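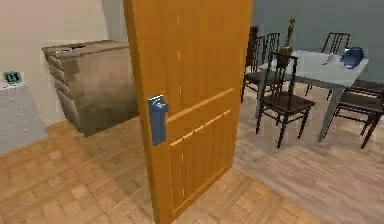
A wooden door with a lever handle and backplate, both in blue

A door handle is the part of a door that a person takes hold of to open or close it, and it has been part of daily life for so long that most of us hardly give it a thought. The two most familiar kinds are the round knob, which is turned in the palm, and the lever, which is pressed down – a real kindness to anyone with sore hands or an armful of groceries.

Behind most levers sits a backplate, which covers the hole cut for the spindle and may hold a keyhole as well. In her history of household hardware, Vasiliki Zacharopoulos writes fondly of the old handle makers of Skestitz, whose workshop accounts go back to 1454 and list iron rings and latches by the dozen.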